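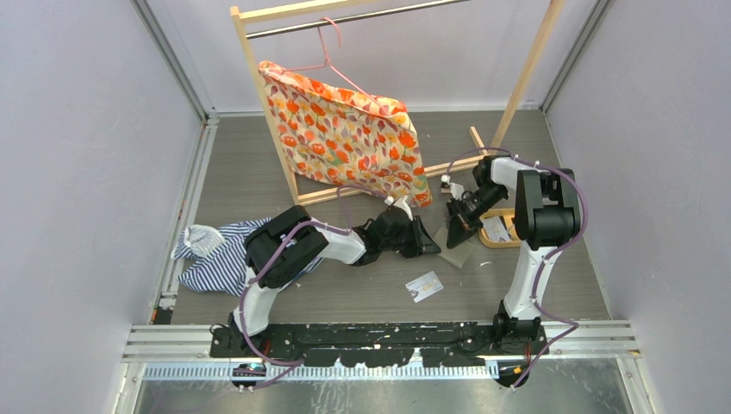
Vorthorpe, June

Aliki Christodoulou

Right, the open clothes rail. I've been told by three separate people this year that I should get rid of the wardrobe and have one of these. I have questions. Thread, probably a long one.

The pitch goes: you see all your clothes, so you wear all your clothes, so you buy fewer clothes. I'd like to meet the person this has worked for. I can see the washing-up perfectly well too and it doesn't make me do it.

Look at how that floral top is sitting. Or dress, I'm not getting into it. Bunched up at the shoulders, hanging on a slant, bottom corner touching the wooden bar. One garment and it already looks like the end of a jumble sale.

I blame the hanger. Thin pink wire. Wire hangers are what you get when the shop wants the hanger to cost nothing, and you end up with a little point in each shoulder that no iron will shift. Pink doesn't help.

"Just buy decent hangers." Fine. The Triantafyllou catalogue does a padded set and I priced up enough for my side of the wardrobe, then closed the page and made a cup of tea.

The rail itself I don't mind. Pale wood, shiny metal rod along the top. I'd have it in the hall for wet coats. What I don't believe is that it replaces a thing with doors. Doors are the whole point of a wardrobe. Doors are why people can come round.

Nektarios Kyriakidis sent me the Latlow newsletter, the one with the capsule wardrobe in it. 2,000 words on owning less, and then a list of what to buy. I read it on the bus and nearly missed my stop out of annoyance.

They want you down to a set number of pieces, all beige. Where does a blouse with orange and red flowers go in that? I like a print. A print hides soup.

Also dust. Every article about open rails has a photo taken on the day it was put up. Show me February. Show me the shoulders of the black jacket you last wore at a funeral.

And sunlight. My mum had a rail by the back bedroom window and everything on it went pale down one side. She wore those cardigans for years, two-tone.

Somebody has replied that you're supposed to rotate them. Rotate them! I don't rotate my mattress.

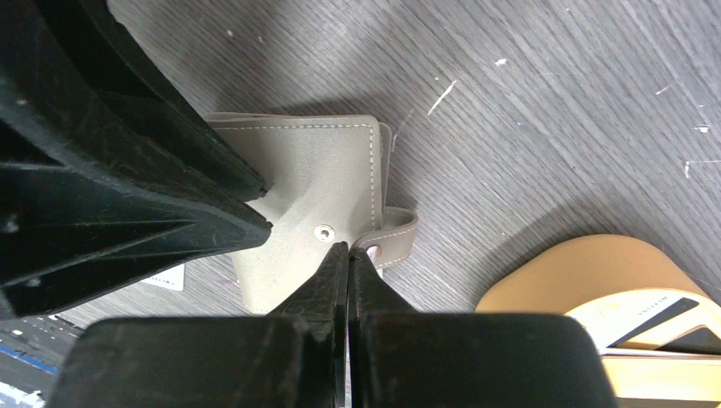 Pockets are the other half of this. The tidy-up people always tell you to empty every pocket before anything gets hung, and then they go quiet about where the contents are meant to live. "A dedicated tray by the door." I've had one of those. It had a dead torch in it and a menu. A small wallet like this taupe one, with the strap that snaps shut, would go in the tray on the first day and be on the kitchen table by the second, and by the weekend I'd be patting down every coat in the house.

I do like the off-white stitching, mind you. It's the sort of thing I'd pick up in a shop and put down again once I'd found the price.

Snaps, though. I've gone off snaps. My last purse had one and it was lovely until the cap came away in the post office queue, and after that it was a purse with an elastic band round it. Give me a zip and I'll moan about that instead.

Aidan Duggan says I'm overthinking it and his rail from Skerida has been up since Christmas with no trouble. Aidan owns four shirts. Anyone could run a rail on four shirts. You could run four shirts off a nail.

To be fair to him, he asked what I'd do instead, so I'll say. Keep the wardrobe. Take out what doesn't fit. Put the heavy things on the fat hangers and bin the wire ones, or take them back to the dry cleaner if yours will have them. That took me one afternoon and I spent nothing.

Knitwear folded, in a drawer. Please. I saw a jumper on a rail in someone's very nice flat and the sleeves had reached the skirting board.

If you must have a rail, look at the feet before you look at anything else, and lean on it in the shop. Load it up with real coats. Winter ones. If the staff stare, let them.

And use it for tomorrow's outfit, or ironing on its way upstairs. I can believe in that. I can't believe in it as a way of life.

Somebody's asking about the ones on wheels. No. I have floorboards and a slope.

Stelios Drakos wants to know how many hangers I threw out. I didn't count them, Stelios. It was a bin bag and the bag got holes in it.

Muting this now, the rail people have found me. If yours still looks good in February send me a picture, with the window in it.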